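**Call for participants: hand-held gripper comparison, home kitchens**

Etalholm is looking for people to take part in a comparison of two hand-held grippers, Hiritz and Rusu, in ordinary home kitchens. You do not need experience with robots. You do need two working hands, some patience, and a willingness to repeat the same small task many times.

**What the study is about**

The Hiritz and Rusu grippers differ mainly in their finger pads and in how hard you have to squeeze the handle. Both did well on our bench with blocks and cups. Kitchens are harder. Thin handles roll, nested spoons come up together, and light containers tip over when a finger touches them off center. We want to know which pad holds better on these things, and how tired people's hands get while finding out.

The recordings will also be used to tune Uro, our controller for a two-arm setup, so we care about failed grasps as much as good ones. Please don't hide a drop or start over without telling us.

**What you will do**

Most tasks are done at a table with one gripper in each hand. You will pick up utensils, put them back in a holder, move small containers, and pass items from one gripper to the other. A camera on the gripper records what is in front of the fingers.

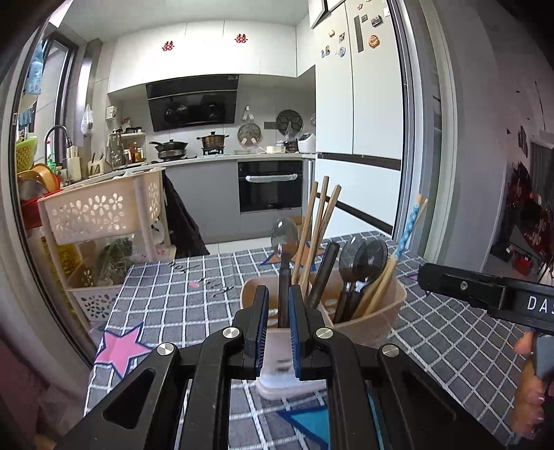 *Blue finger pads and a small plastic container, with the utensil holder behind. A second gripper is at right.*

Each session has 3 blocks of 30 minutes with a break after each one. You use one pad type in the first block, the other in the second, and whichever you liked better in the third. After every block you fill in a short form about grip, comfort and hand strain. The form has a blank space at the bottom - people who write in it are a great help to us.

**Where and when**

Sessions take place in participants' own kitchens or in the kitchen at our office. If you use your own, we need a table you can walk around and decent light. You don't have to clear the counters or buy anything. We do ask that other people in the home stay out of the kitchen while you are recording, and that mail, prescriptions and family photos are put away first.

We are recruiting for February. Weekday evenings and Saturday mornings are both open. Each participant does 8 sessions, no more than one per day.

**Who can apply**

- Age 18 or older
- No current wrist, hand or shoulder injury
- Able to stand for a full 30-minute block
- Comfortable with video being recorded in the room

Left-handed people are very welcome. We have too few so far, and the Rusu trigger in particular needs testing by them.

**Pay**

The full set of sessions pays $900. If you stop early, you are paid for the sessions you finished. Travel to the office is paid separately - keep your receipts.

**Recordings**

Video is stored by Etalholm and used for gripper testing and controller work. You can ask us to delete a session up to 30 days after it was recorded. After that it may already be part of a training set and we can't pull it out.

**How to apply**

Send a short note through the contact form on the Etalholm site with "gripper comparison" in the subject line. Tell us which hand you write with, whether you want to use your own kitchen, and which times suit you. If you are offering your kitchen, add the size of your table. We will call to set up a short practice visit, where you can try both grippers before you decide.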